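Stolcombe Weekender is back in August, and we've moved the big stage

For immediate release

I've been putting off writing this for a fortnight because every time I sat down another act said yes, so forgive me if it comes out in a bit of a rush. Stolcombe Weekender returns to Antunes Farm this August for its tenth year, with 40 acts over two nights, a new main stage in the bottom field and (finally!) a proper dance tent that stays open until three in the morning.

I'm Ilídio Calado and I book the music. I also answer the emails, so if you've written to ask whether we're doing it again, yes, we are, and sorry for the slow reply.

Headlining the first night is Maltitz, who played our smallest tent four summers ago at teatime and had people climbing on hay bales to get a look. They've grown a bit since then. The live show now has two drummers and a wall of old analogue synths, and they're bringing their own lighting desk, their own lighting person and a list of power requirements that made our site electrician go very quiet on the phone. They'll play for 90 minutes and they've told me they want to finish in complete darkness, so please bring a torch for the walk back to your tent.

The second night belongs to Tarnberg. If you've only heard the records you'll be expecting something slow and pretty, and you'll get some of that, but I saw them in a sports hall in March and by the last 20 minutes my shirt was wringing wet. It was the best closing stretch I've seen from anybody in years. I booked them on the train home.

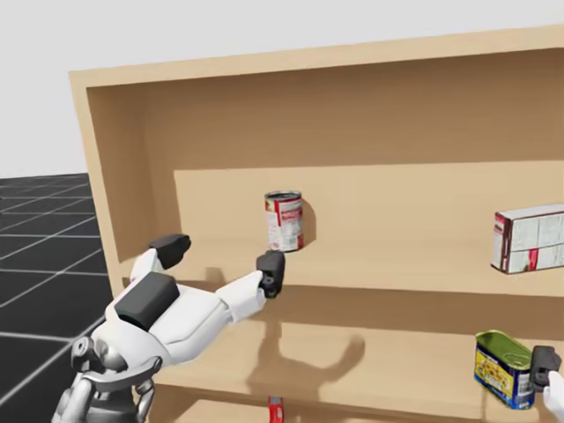 Computer-rendered view of a light tan shelving unit with a robot arm reaching in.

Now, the field. Anyone who came last year will remember the queue at the top gate and the sound bouncing back off the barns. The main stage has been turned round and shifted down the slope, so it now faces the woods and the hill makes a natural bank to sit on. We've walked it with the sound crew a few times and I think it'll be a huge improvement – you should be able to hear the vocals from the noodle van, which was never the case before.

The old main field becomes quiet camping. I know a few of you will grumble about the longer walk, and I did too the first time I lugged a crate of cables across it, but it does mean you can sleep. Families can still camp by the orchard, same as ever.

The dance tent is my pet project and I'm very excited about it. We've never had a licence to go past midnight until this year, and the council have been really decent in helping us sort it out. Both nights start with local DJs from ten and build from there. The late sets won't be announced in advance. I've promised the people playing them, so please don't try to get it out of me at the bar.

Elsewhere on site there's the acoustic barn, the Saturday-morning-style cartoon cinema for anyone feeling fragile, and the brass band parade, which sets off from the gate at noon on the second day and tends to end up wherever the band fancies. Food is nearly all from within the valley. The pie people are back. The pizza people are back too, with a second oven, after what happened with the queue.

Weekend tickets go on sale at nine in the morning on the first of the month, through our own site and over the counter at Stolcombe Post Office. We've held back 294 at last year's price for anyone with a local postcode, and those are counter sales only, so bring something with your address on it. Under-12s get in free with an adult. There's no VIP area and no fast-track wristband, and there isn't going to be one while I've got a say in it.

If you'd like to work a shift in return for a ticket, stewarding applications open the same morning. You'll get a hot meal, a tabard and the second night off if you do the first.

Press passes, interviews with the acts and photos from previous years are all available on request. Drop me a line at the festival office and put PRESS in the subject line, otherwise it goes in with the camping questions and I won't find it until September.

Ends

Press contact: Ilídio Calado, music booker, Stolcombe Weekender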